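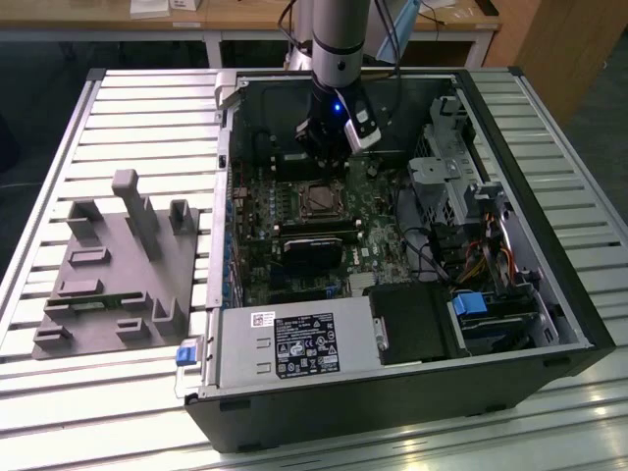 Trostance slotted bench top

Aluminium work surface for repair, assembly and strip-down jobs
Sold by Gokum Workshop Supply
Product ref: TR-493

The Trostance is a flat bench top made up of parallel aluminium rails with a narrow groove between each one and the next. It is meant for jobs where the thing you are working on is heavy, awkward or has to stay put while both hands are busy. Most of ours go to computer repair shops, school technical departments and small assembly firms.

A desktop tower can be laid on its side on the rails with the panel off and worked on from above. The metal takes the weight of a full steel case without bowing. Small dropped screws tend to end up in a groove, where they can be picked out with tweezers or a magnet, and they do not roll onto the floor.

The top is supplied bare. Legs, frame and clamps are ordered separately. It will sit on any level frame that supports it along both long sides, and the Flelenell frame has fixing holes already in the right places.

Working on a motherboard

Processor changes are the job we get asked about most. Turn the machine off at the wall, unplug every lead and lay the case down so the board faces up. Take the cooler off first and clean the old paste from the processor. 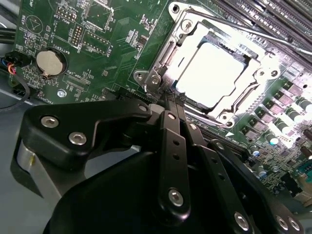 Release the retention lever slowly and keep a finger on it, as the spring is strong enough to throw it back. Lift the metal bracket, then pick the processor up by its edges. Do not touch the contacts underneath. Fit the new one the same way round, close the bracket and bring the lever down until it catches.

Bare aluminium conducts. Do not rest a loose, powered board directly on the rails. Lay down a mat first. A board still fixed inside its case can stay where it is.

Earthing

There is an earthing stud on the underside at the back left corner. Run the green and yellow lead from the stud to your earth point and clip your wrist strap to the same point. The lead is in the box. The wrist strap is not. 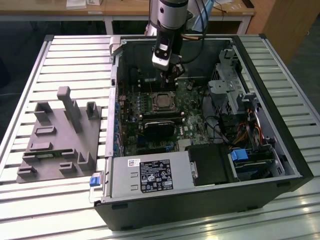
Dell desktop tower on its side on the slatted top, side panel removed.

Details

Material: aluminium rails, unpainted
Thickness: 22 mm
Maximum load, spread evenly: 200 kg
Longest single length: 3000 mm
Shorter lengths: cut to order, not returnable
Finish on cut ends: deburred, plastic caps supplied

Cleaning

Brush the grooves out along their length, then wipe with a damp cloth and a little washing-up liquid. Thermal paste comes off with isopropyl alcohol. Do not use wire wool or oven cleaner, as both will mark the surface.

Goes with

Flelenell frame, fixed height
Flelenell frame, adjustable feet
Tóth clamp set, fits the Trostance grooves
Tóth parts tray, hooks over the front rail
Anti-static mat, cut to length

Delivery

Tops over two metres long come by pallet and need two people to unload. Shorter ones come by ordinary carrier. Orders placed before noon are normally packed the same day, except cut lengths, which take a week. Please check the ends for knocks before you sign for it.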